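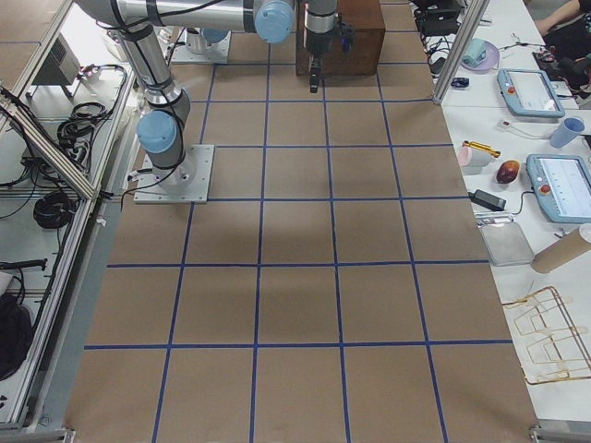

Kumaresan Pinto changes the paper on the Porkell table when the blue tape starts to lift. He cuts a new length of brown kraft, pulls it tight over the top, cuts around the base plates and lays the grid again with a straightedge and a fresh roll. The job takes him 40 minutes if the roll doesn't tear.

Pinto looks after a two-arm cell at Drerkix, a small shop that tests grasping software for warehouse customers. The arms were mounted in December and have been taken off their plates twice. Both came off for the same fault, a base joint that drifted a little more each week until the gripper was landing on the tape when it should have been landing between the lines.

"You see it on the grid before you see it in the log," he said. "The log tells you the joint is fine."

The grid is the oldest part of the setup. An earlier version used marker on bare board, and the lines wore off. Tape can be peeled up and moved. Each square has a number in the software, and every test begins with an object set down in a square the program has picked. On a normal shift the cell runs 200 picks, and Pinto checks the first 18 by eye.

His morning routine is short. He puts a hand on each base plate and tries to rock it. He runs the arm out to its full reach and back with the speed turned down, listening at each joint. Then he closes the two fingers on a feeler gauge and looks at the gap from the side. The wrist camera gets wiped with a dry cloth and checked against a printed target. If the target is off by more than 2 pixels, he recalibrates before anyone loads a test.

Cables cause most of the stops. The run along the upper link is held with black ties, and Pinto has strong views on how tight they should be. Pulled down hard, they pinch the jacket when the elbow bends. Left slack, the cable slides toward the joint and catches. He leaves enough room to turn the cable with his fingers and trims the tails flush so they don't scratch his hands.

Each arm has its own teach pendant with a red emergency stop. Pinto presses both stops before he reaches across the paper, even when only one arm is powered.

The next job on his list is the software end of the calibration, which still runs on a script written for Esura, the company's previous cell. It asks for the table height in inches and the camera offset in millimeters. Pinto keeps both numbers on a card in his shirt pocket and plans to rewrite the script once the spare gripper is built.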